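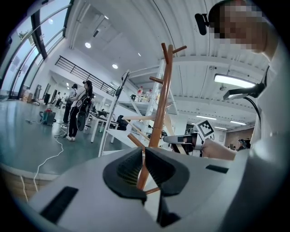
Notebook / Tooling / Pose tracking

Saturday, August 6, 2022

Weekend session on the coat stand task, and most of my day went on the tracker again, so this is mainly notes on that.

The hanger bit of the task is fine. What keeps tripping us up is the two grippers coming in low on either side of the pole, because that's when the marker cubes turn away from whichever head camera is doing the looking. With a good square view of one face the pose is lovely and steady. Tip it until two faces are both at a slant and the solver starts swapping between two answers, and in replay the left gripper does a little hop (Renji calls it the hiccup, and now we all do).

Things I tried, in order:

Turned up the smoothing in the Flenby filter. Hiccup gone, but the whole path lagged and the finger closing no longer lined up with the grasp. Put it back.

Solved all the visible faces of a cube together as one rigid body. Much better! I should have started there — Zoi said as much on Thursday and I was being stubborn about the old code.

Threw out any solve that jumps further than a hand could travel between two samples. Crude, but cheap, and it catches most of what's left. 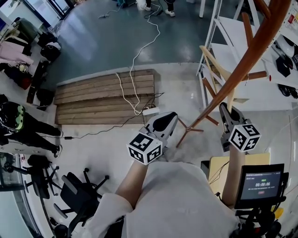

With both changes in I re-ran the last batch, 2,925 samples, and 2,300 came through with a solid pose on both hands. The rest are nearly all from the low approach, where the pole itself hides part of a cube. I don't think any filter fixes that. Angeliki wants to fill the gaps from the wrist motion and flag them, which I'm happy with as long as the flag survives export (it didn't last time, see Karras ticket 3).

Other bits. The timer on the display and the recorder clock start from different events, so don't line anything up by eye from the readout. Use the sync field. Yatziri lost a morning to this.

The planner still treats the pegs as part of one fat cylinder, so it refuses perfectly good grasps near the base. Markos has a branch with the pegs as separate shapes, not merged, needs a look.

For Monday: re-run the first 800 samples with the joint solve and compare against the old poses, then ask Zoi whether the jump limit should be per axis. Config is saved under clendatetti_low, please don't overwrite it.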